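Looking after the two-arm bench cell: frequently asked questions

Maintained by Wendy Lightfoot, Wamiston workshop. Last revised 15 October 2026.

Who is this page for?

Anyone rostered onto the bench cell, and anyone who has wandered past it and been tempted to tidy up. If you are the second sort, please read "Can I move things?" first.

How do I start it in the morning?

Walk around the table once before you touch the power. Look for cables that have crept over the edge, tools left on the frame and coffee. Then power up the controllers, left arm first, and wait for both to finish booting. Home them one at a time. The left arm parks slowly and the right arm parks slower, and no amount of standing over them has helped.

What do the ring lights mean?

Cyan is the colour you want. If a joint shows anything else, read the message on the controller before you clear it. Clearing it first and then asking Ruth what it said is a popular method, and she would like it to be less popular.

How often do the base plate bolts get checked?

Every 60 running hours, with the torque wrench from the Reswood cabinet. Work across the plate corner to corner. If a bolt moves at all, put it in the log, then check the T-nuts in the table slots as well. The slots collect grit, so run a nylon brush along them while you're down there.

Does the marble-patterned top need any special care?

Soft cloth, mild detergent, dry it off. No solvent and no abrasive pads. It has a good shine, and the cameras notice that before you do. If the vision is losing objects near one end, look for glare there before recalibrating. Moving a lamp takes a minute. Recalibrating takes the afternoon.

How much slack should the cables have?

Enough for the wrist to reach the end of its travel without pulling, and no so-called spare loop hanging down to the work surface. Jog each arm through its range by hand at low speed and watch the black cables the whole way.

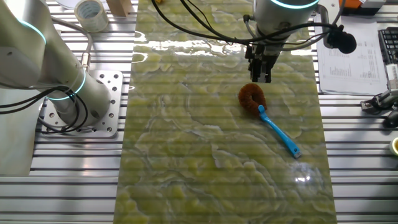
The brush with the blue handle is on the green top here, under the gripper with the round camera beside it.

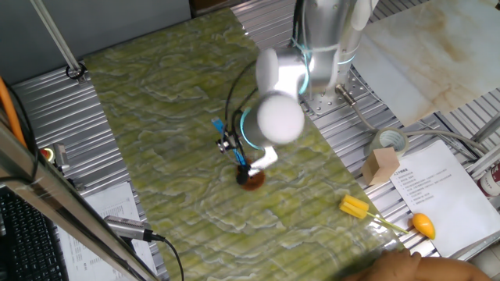
How do I reset the gripper after a bump?

1. Stop the arm and back it straight up at creep speed. Sideways is how fingers get bent.
2. Remove whatever it was holding.
3. Open and close the gripper 17 times and listen. Clicking is bad. Grinding is worse.
4. Check that the finger tips meet evenly. Hold a strip of paper between them and tug.
5. If they don't meet, loosen both finger screws, close the gripper, and retighten with it closed.
6. Check that the camera bracket hasn't shifted, then run the short calibration in Lis.

What if the short calibration fails?

Clean the lens and run it again. After 2 failures do the full one, which visits 64 poses and takes about as long as lunch. Stay nearby anyway.

Can I move things?

The objects in use, yes. The fixtures, brackets and camera mounts, no. Their positions are stored in the Trotance file, and the software has a touching faith that they are still where it left them. If you knock one, say so. You will be thanked, possibly through gritted teeth.

Where are the spare fingers?

Second drawer, in the tin marked "biscuits". There are no biscuits. Sign out what you take and put the worn pair in the bag provided – Ruth Inskip measures them before they go in the bin.

Who do I call when it stops?

Ruth for anything mechanical, Wendy for software. If you can't tell which it is, start with Ruth, as she answers her phone.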